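The Second Gripper

I came to Loltbridge in January with one suitcase and a contract to compare two grippers. The contract was four pages long and I read it on the train until I knew it. One gripper was called Lennox and the other Etitz. Both came from small firms that wanted to sell to our company, Zudska, and Zudska wanted to buy only one.

My boss told me that the test must be simple. "Things from a table," she said. "Things which people have at home." So I bought cups and spoons and sponges from the shop near the station, and the woman at the cash desk asked if I was moving into a new apartment. I said yes. It was easier, and it was also true.

By the autumn I had written down 3,141 attempts. I kept them in a gray notebook and then in a file, but I trusted the notebook more. For every attempt I wrote the object, the gripper, the result, and one word for how it looked to me. The word was not required. I wrote "shy" or "angry" or "late." My boss found these words one evening and I waited for her to be displeased, but she only turned the pages and asked what was the difference between shy and late.

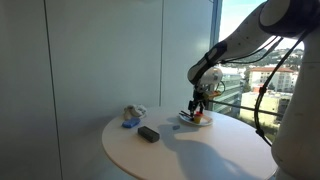
I told her that shy is when the fingers stop before they touch, and late is when they close after the thing has already moved. She thought about this for a long time. Then she said that her first husband was late and her second husband was shy, and she went home.

After this evening she came more often to the test room. She brought her tea and stood by the wall. I do not like to be watched when I work, but she had a way of watching that asked for nothing. When a grip failed she did not make a sound. My father used to watch me like this when I was learning to ride a bicycle, with his hands in his pockets so that he would not reach for me.

Lennox was the strong one. It closed quickly and it did not let go, and for this the people in sales loved it. Etitz was slower. It had to be told everything twice, and on soft things it sometimes seemed to change its mind. I was careful to give them the same tasks in the same order. I did not want to have a favorite. By the summer I had one, and I wrote its attempts down with a harder pencil, to be strict.

The wrist camera was the part I liked best. On the monitor the table became a different country, with a pale wall and long shadows. 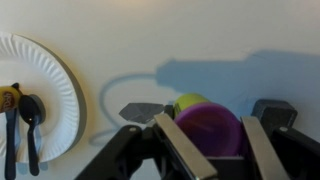
The purple one, from the wrist camera.

I sent one such picture to my mother. She telephoned and asked me where the person was. I explained that there was no person, only the arm and what it was trying to hold. "But you are there," she said. I said I was beside it, with the notebook. "Then turn the camera," she said. "I know already how a bowl looks."

I did not turn it. But I began to stand more straight when I was working, as if somebody might.

In the last week the two firms asked for a final task, and my boss let me choose it. I chose two small containers which stand very close. The gripper has to take one and leave the other in peace. It sounds like nothing. I practiced it with my own hand in my kitchen, with salt and pepper, and I knocked over the pepper.

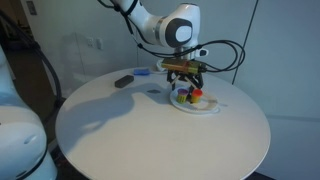
Purple lid and red lid, with the fingers open above them.

I stayed until the window was dark. I wrote no words that day, only the numbers. When I added them, the two grippers were so near to each other that I added them again, and then I asked my boss to add them. She got the same as I did. She put down the pencil and asked me, very politely, which one I would let hold her tea.

I answered immediately. I was ashamed how immediately.

"Write that," she said. "On the last page, where it says remarks."
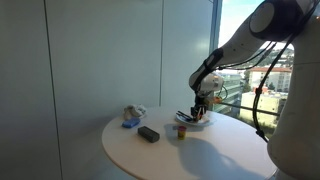 Words and pictures by the author
Loltbridge, 2020-10-16

The remark was two sentences long and it took me the whole night. I wanted it to be correct in a language which is not mine. In the morning I read it aloud to the arm, because the room had no one else in it yet, and I changed "gentle" to "careful," and then I changed it back.

My boss signed under it without sitting down. She gave me her cup to hold while she looked for the envelope.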